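The ferry to Wurasholm left at ten past six on Thursday and she was the only foot passenger. The man at the ramp took her ticket without looking at it. It had rained since Stiltemska and the deck was slick, so she sat inside by the heater with her bag on her knees.

Her aunt had left her the house and the 27 hives behind it. The lawyer had read this out over the phone in February, slowly, as if she might want to write it down. She had kept bees once, for two summers, and lost them both winters. She told the lawyer that. He said the house had a new roof.

It was dark when she got in. The key was under the Vainio tin on the porch, where it had been when she was nine. She found the fuse box, turned on the water and slept in her coat. 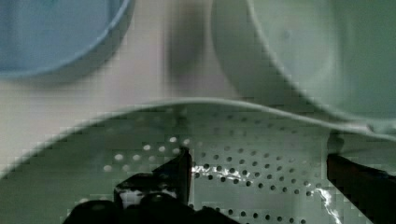 In the morning she walked along the hives with her aunt's notebook. Three of them were silent when she put her ear to the wood. The rest hummed. The last entry said only that the Skorkari side was doing well and that the far hive was cross. She went back in, cut a piece of old comb into the green colander, the plastic one with the rows of small round holes, and left it to drain. Then she sat down and read the notebook from the start.

Most of it was weather. Her aunt had written down the wind every day, and the first willow flowers each spring, and what she paid for sugar. There was nothing about people. On one page she had drawn the coast with a pencil and marked where a swarm had gone, out over the water, and under it she had written the time.

At noon the lawyer rang to ask if she had thought about selling. A neighbour had offered a fair price for the lot.

"Which neighbour?" she said.

"He'd like to keep that private for now."

She looked out at the hives. A few bees were flying, low and close to the boards.

"Ask me in five weeks," she said, and went to look for a veil.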